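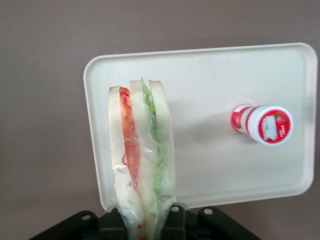 A wrapped sandwich and a cream-colored tray.

How does a theme park ticket work?

Maybe you have been to a theme park, or you are going to one soon. At the gate, a grown-up holds up a ticket, a light blinks, and you walk in. A ticket does more work than you might think.

What are you paying for?

A ticket is a promise. You pay the park, and the park promises to let you in. Your money helps pay the people who run the rides, sweep the paths and fix the lights. It also pays for electricity. A big roller coaster uses a lot of it.

At Bellamy Park, 879 people work on a busy summer day. Most visitors only meet a few of them. Ezekiel Blackwood checks the tracks of the wooden coaster, and he starts at 4 in the morning.

Why do prices change?

Parks are crowded in summer and quiet in February. When lots of people want to come at once, the price goes up. When fewer people want to come, the park lowers the price so that more families will visit. Airlines and hotels do the same thing.

Kids often pay less than adults. Very young children usually get in free. Some parks go by age and others go by height, so your family should check before buying.

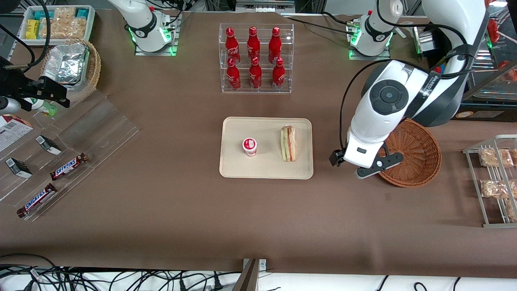 Items for sale on a table, with a wicker basket.

What do the lines and squares mean?

Most tickets have a barcode or a square code printed on them. Each code stands for a number, and no two tickets have the same one. The scanner at the gate reads the number and sends it to a computer. The computer looks it up on a list. If the number is there and has not been used, the gate opens. Then the computer marks the number as used. If somebody makes a copy of your ticket and tries it later, it will not work.

Can a park be full?

Yes. Every park has a limit on how many people can be inside safely. Rides have limits too. The Delon Swing at Bellamy Park holds 30 riders. One trip takes 4 minutes, and that includes getting on and off. If 295 people are in line, the last person has to wait for nine full swings to go first. That is 36 minutes.

Try it yourself

Make tickets for a pretend park at home. Write a different number on each one and keep a list of all the numbers. Ask your family to come to the "gate" and cross off each number as they go in. Then have somebody try to use the same ticket twice and see if you catch it.

Words to know

Admission: being allowed to go in.
Barcode: a pattern of lines that a scanner can read.
Capacity: the most people a place or a ride can hold.
Off-season: the time of year when fewer people visit.

Written by Shoshana Strickland. Checked by Tavion Boateng.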